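The Druredow estimate allowed for one arm, one gripper and a set of spare fingers. Tasia had struck out the fingers in October and put them back the same afternoon under consumables, where Marchal was less likely to look.

She read the sheet again at the bench. Line 10 was the wrist camera. Line 14 was blank, reserved for whatever she had forgotten. The service contract came to 314 a month, fixed for three years, with travel from Nimstead charged separately. She had asked for travel to be included and had received a revised quotation in a different typeface.

The trial cell was running the processor task. The approach height was set, the speed was at 17 per cent, and the chip was in the fingers over the open socket. A replacement board cost less than an hour of the integrator's time. She had entered four of them. 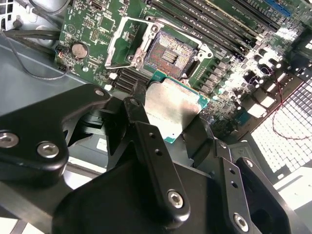
Aurélien Tanguy wanted to know why the second gripper was down as optional. A cell with one gripper was a cell that stopped, he said, and he would sooner lose the camera warranty.

"The warranty is over 3 per cent of the total," Tasia said.

"Then that is your gripper deposit."

She moved the figure. The total did not change, but the subtotal for spares now exceeded the subtotal for training, and Marchal read subtotals. She split spares into two lines, mechanical and electrical, and saved the sheet under a new number.

"Lead time?" said Tanguy.

"Ten weeks from order."

"And the order?"

She scrolled down to the signature box and widened the column.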